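Kleiner Thread zum Personalkarussell bei unserer Kreispolizei, weil ich jetzt schon dreimal danach gefragt wurde 🧵

Also: Declan Kinsella ist weg von der Inspektion. Kein Rauswurf, er geht ins Präsidium, Abteilung Ausbildung. Steht seit heute Mittag in der Mitteilung, 18. Dezember 2019, unten auf Seite zwei, ganz klein.

Nachfolgerin wird Noreen Lynch, bisher Verkehrsdienst. Ich kenne sie von zwei Bürgerabenden und fand sie da echt gut — sie hat zugehört und sich sogar Notizen gemacht!

Zur Vorgeschichte, für alle, die im Mai nicht dabei waren: Kinsella hatte im Lokalradio gesagt, nachts sei am Bahnhof »eh keiner unterwegs, den man schützen müsste«. Die Spätschicht vom Klinikum fand das so mittelgut (ich auch, ich steige da um).

Danach kamen 245 Unterschriften zusammen und eine ziemlich lahme Entschuldigung. Und dann: Sommerpause.

Ob die Versetzung damit zusammenhängt? Offiziell nein. Peadar Tierney aus dem Kreistag hat bei der Pressestelle nachgefragt und die Antwort bekommen, es handle sich um eine »turnusmäßige Rotation«. Aha.

Was mich viel mehr interessiert: Die Nachtstreife am Bahnhof sollte 19 Stellen bekommen. Davon steht in der Mitteilung kein Wort, und im Haushaltsentwurf hab ich sie auch nicht gefunden. Falls jemand die Seite kennt, bitte her damit.

Lynch fängt im Januar an, Vorstellung ist im Bürgerhaus, 30 Minuten Fragerunde. Für den ganzen Landkreis!! Ich gehe hin und schreibe mit.
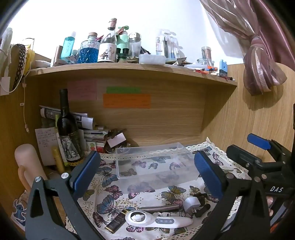 Fragen könnt ihr mir bis dahin hier drunter schreiben, ich nehme sie ausgedruckt mit. Die nach den 19 Stellen stelle ich als erste.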